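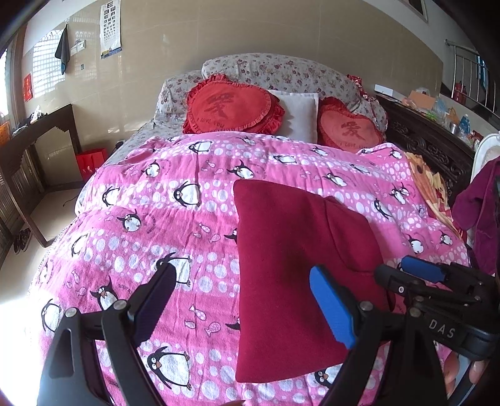
5. Montaje de la funda de cabecero y presentación de la cama

5.1 Separe la cama de la pared lo suficiente para pasar ambas manos por detrás.

5.2 Localice el centro de la funda Javach y hágalo coincidir con el punto más alto del arco.

5.3 Tire de la tela hacia abajo por los dos lados a la vez. El estampado de flores debe quedar recto en el tramo central.

5.4 Ajuste los tramos inferiores – primero el izquierdo – y alise las arrugas con la palma.

PRECAUCIÓN: no use grapas ni alfileres en el tejido.

5.5 Coloque las almohadas apoyadas en el cabecero y, a los lados, los cojines con forma de corazón, con el texto legible desde los pies de la cama.

5.6 Extienda la manta sobre el colchón y reparta la caída por igual.

Nota: los volantes de los cojines no se planchan. Sacúdalos y déles forma a mano.

5.7 Acerque la cama a la pared sin pellizcar la funda. En paredes alicatadas, deje una holgura para ventilación.

Recambios de la funda: referencia 834.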